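Diary > 2018 > Winter

Last updated: December 22, 2018

Finally home, shoes off, feet like two boiled puddings. I've spent the whole day at the Jellemis open day, the one where the councils get together and tell each other how they're putting their services online (my third year of going, and I still can't find the cloakroom!).

Marwan Bataineh gave the morning talk, all about moving parking permits off paper. He was lovely, quick and a bit nervous, and he admitted their old form had 19 boxes to fill in and now has three. Three! I wrote that down and underlined it. Ours asks for your address twice, and I've been moaning about it since April.

Then the Fendano people had their turn and went on about shared address records for far too long. I ate a mint very slowly. Lunch was good though, soup and proper bread, and I sat with a woman from the Berhe office who says their counter still stamps every letter by hand because the older residents like it. I rather like it too.
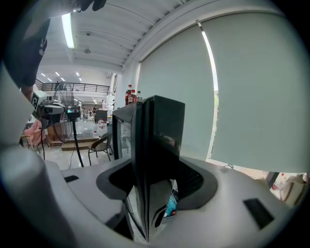

In the afternoon I went to the Grundotari workshop on plain wording, 20 of us squashed round one table, rewriting a letter about bin charges. My group took out "hereinafter" and felt terribly brave. I want to try the same thing with our housing letters after the holidays, if I can get anyone to sit still for it.

Must ring Mum tomorrow, and find that train receipt.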